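Chapter 7
Lending the Robot Your Hands

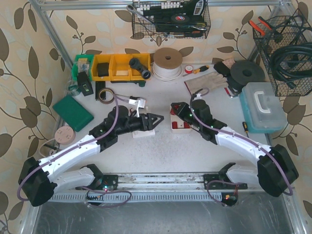 If you have ever taught a child to tie a shoe, you already know more about this chapter than you may suspect. You probably gave no lecture on loops and tension. You sat down alongside, did it slowly, and let the child follow along, and then you did it again (and again!) on a good many other mornings. Teaching a robot by demonstration has much the same flavor, and it asks for the same patience. A person steers the arms from a distance or guides them by hand, and the machine keeps a record of every joint along the way. Two arms facing each other across a bench, with one gripper brought in over a box and the other over the tray beside it, make a fine place to begin, for the operator soon finds that the hard part is keeping one hand out of the other's way.

We will spend most of our time with the Ledus exercises, first worked out in our teaching lab at Mercombe. The opening set asks you for 15 demonstrations of a single task, and the last one asks for 200, so do please start early in the term. Before you touch the controls, read Section 7.1 on resting positions, and go through the task once with your own two hands, noticing where you hesitate. Those pauses will turn up in your recordings too, and we will come back to them in Section 7.3.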